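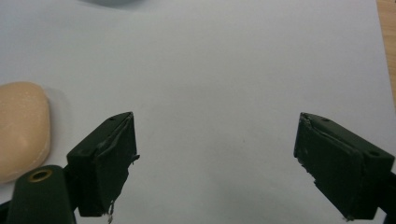
Starting a Letter Is the Hard Part

4/29/23

I owe my aunt a letter. I have owed her one since December, when she sent me three pages, front and back, about the new bakery in Wiseck and the trouble with her gutters, and every week since then I've sat down with good intentions and gotten up again to see if the laundry was done.

My trouble is the first line. Once I'm going I can fill a page with no effort at all (my family will tell you this is true on the phone, too), but I freeze up at "Dear Aunt" and start wondering whether anything has happened to me that's worth a stamp. And then I remember that she wrote me half a page about gutters, and I loved it!

So this week I tried something different. I set the kitchen timer for 8 minutes and told myself I only had to write until it rang. I started with what I'd had for lunch. Then came the tulips, which are late this year, and the drive out to Wodell with the windows down, and the neighbor's dog getting into our recycling again. When the timer went off I was in the middle of a story about the Femside library sale and kept right on for the better part of an hour.

I did buy myself some nicer paper along the way — the cream kind from Cifuentes, 60 sheets to a box, a little heavier than I'm used to. My pen drags on it in a way I like. It slows me down, and my handwriting could use that. My aunt has never complained, but she did once ask whether I'd been writing in the car.

The letter came to four pages in the end, and I still haven't told her about the porch. I suppose that can go in the next one. It's sitting by the front door with the stamp on, and I'm walking it down to the mailbox as soon as the rain lets up.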